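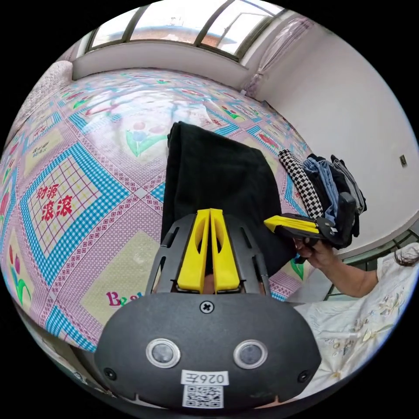

A folded black garment held between two yellow fingers.

Paid Business Awards: Frequently Asked Questions
Last updated Nov 13, 2024

We run a small newsletter for shop owners and service firms, and the same questions land in our inbox every time award season starts. These are our answers. If you sell award packages you probably won't like them.

I got an email saying my company has been nominated. Who nominated me?
Possibly a customer. More often it was a mailing list. Write back and ask for the name of the person who put you forward and the date they did it. The Lamavix Small Business Honors told one of our readers that nominations were "confidential," then sent the same email to her closed-down second business.

Is it always a scam?
No. Plenty of paid awards have real judges who read real entries. Judging costs money and an entry fee can be fair. What we doubt is how much the win is worth to you once the bill is paid, and we have yet to see an organizer publish anything convincing on that.

What does it usually cost?
Take the Plurnon Awards, which one of us entered last year. Entry was $215. Fine so far. After we were told we were a finalist, the dinner was $235 a seat, and the "winner's pack" (a logo file, a plaque and a press release template) was $756. The entry page mentioned only the first of those.

Do I have to buy the winner's pack?
Read the terms. Some awards let you say you won without paying a cent more. Others treat the name and logo as licensed, and the license runs out after a year. If you've printed that logo on your van, you may want to know this before December, when a lot of the renewals go out.

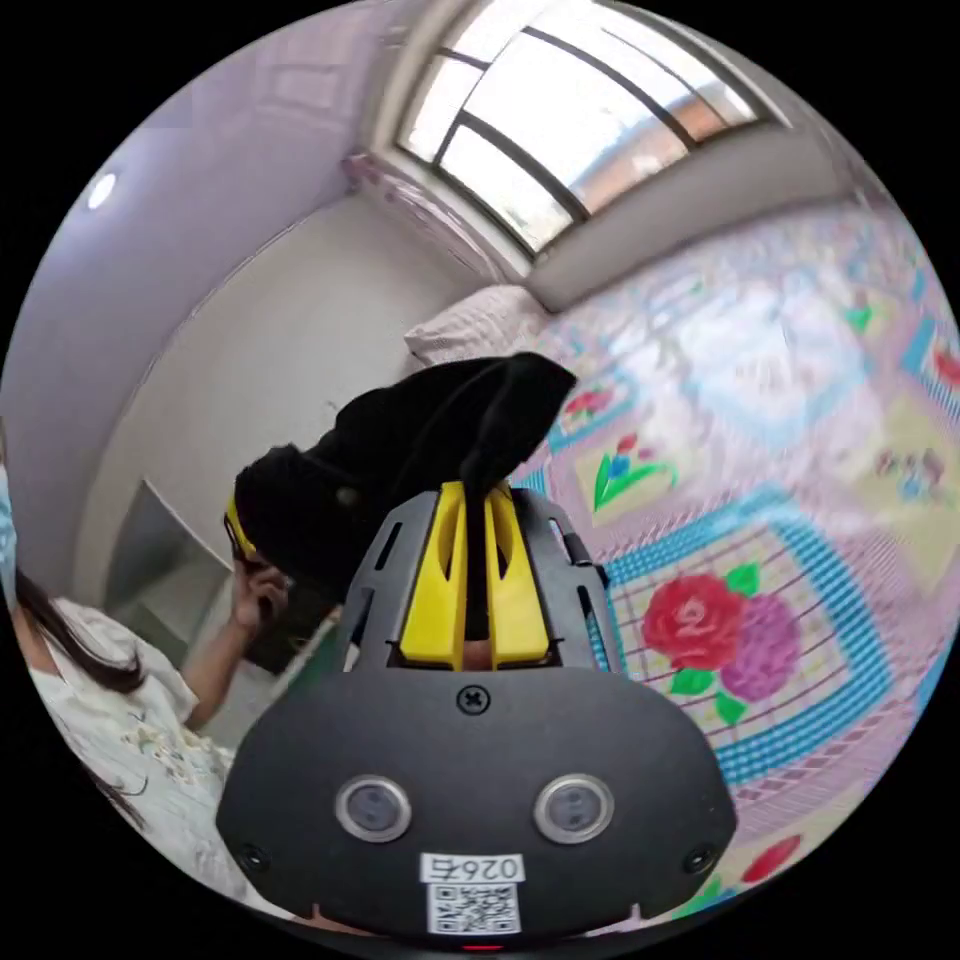

How do I tell whether the judging means anything?
Ask how many entries there were in your category and how many finalists. The last Ekuvik program listed more than 101 category winners, and several categories had a single finalist, who won. Then look up the judges. Are they named? Do they work for the sponsor? Does anything say what they scored?

Will customers care?
Hard to say. Organizers like to quote surveys on trust, usually their own. We've asked readers to tell us about a sale they could trace to an award and have had very few replies, one of them from a man who sells trophies.

What about awards for being a great place to work?
Same questions, plus one more: who fills in the staff survey, and can the boss see the answers? Toprak hands out a badge based on a form completed by the owner. We would not put much weight on that, and neither will your staff.

Is there any good reason to enter?
A few. Writing the entry makes you pull your numbers together. A free local award can get you into the paper. And a night out with the team is a night out with the team, though you can book a restaurant for less.
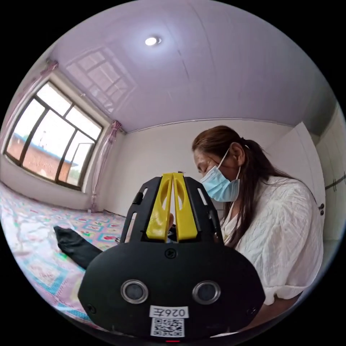
A woman with her hair in a ponytail sits to the right.

I already paid. Can I get my money back?
Check for a cooling-off period and ask in writing. If fees were added later that you never agreed to, dispute them with your card company and keep the emails.

Do you give out an award?
No, and we've been offered money to start one.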